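Suche Suchbegriff eingeben Suchen
Start | Ratgeber | Ordnung | Werkstatt | Kontakt

Häufige Fragen: Kleinteile, Kabel und Fächer aus Pappe

April, von Sanne Van Acker

Taugt ein Facheinsatz aus Pappe überhaupt etwas?
Kommt darauf an, was hinein soll. Für Adapter, kleine Netzteile und aufgewickelte Kabel reicht er. Für Schrauben würde ich ihn nicht nehmen, auch wenn Fameo das in der Beilage anders sieht. Pappe biegt sich, und wer sie einmal feucht abgewischt hat, kauft neu.

Wie sortiere ich ein, ohne nach einer Woche wieder zu suchen?
Immer ein Gerät pro Fach, flache Sachen hochkant. Farbige Etiketten halte ich für Zeitvertreib. Kauko Koivisto hat mir dazu einen langen Brief geschrieben, überzeugt hat er mich nicht.

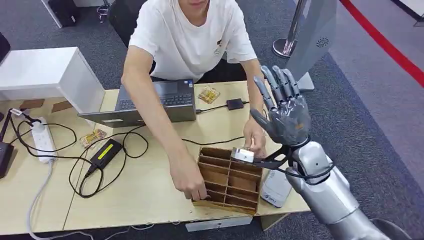 Schmale Fächer aus brauner Pappe, daneben ein kleines Gerät in Weiß und Silber.

Muss der Einsatz ganz auf dem Tisch stehen?
Besser wäre es. Eine überstehende Ecke bleibt am Ärmel hängen. Wer nebenher den Laptop offen hat, schiebt den nach hinten und nicht den Einsatz nach vorn.

Hält der Kasten von Helovwood wirklich »1.000 Griffe«?
So steht es auf der Packung. Was ein Griff sein soll, steht nicht dabei. Gerardo Guerra hat zweimal nachgefragt und beide Male einen Prospekt bekommen.

Wohin mit langen Kabeln?
Nicht auf den Boden. Ein dünnes weißes Kabel sieht man auf grauem Belag zwar gut, drübergestolpert wird trotzdem. 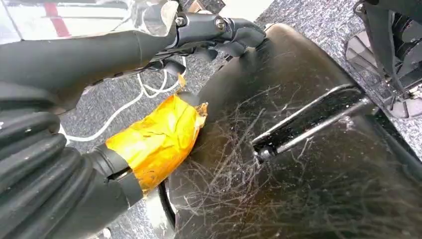 Und Klebeband als Dauerlösung? Ich bin dagegen. Gelbes Band wirft Falten, reißt am Rand ein, und beim nächsten Umbau kratzt man Kleber ab. Zum Markieren einer Stelle meinetwegen. Klettband von Vastik kostet mehr, 6 Stück im Beutel, und lässt sich wenigstens wieder öffnen. Ob es den Preis wert ist, weiß ich noch nicht.

Brauche ich die große Ausführung mit 20 Fächern?
Vermutlich nicht. Leere Fächer füllen sich mit Zeug, das in den Müll gehört. Erst aussortieren, dann kaufen.

Kann ich Einsätze bei Van Acker zurückgeben?
Ungefaltet ja. Gefaltet nur, wenn ein Steg fehlt oder gerissen ist.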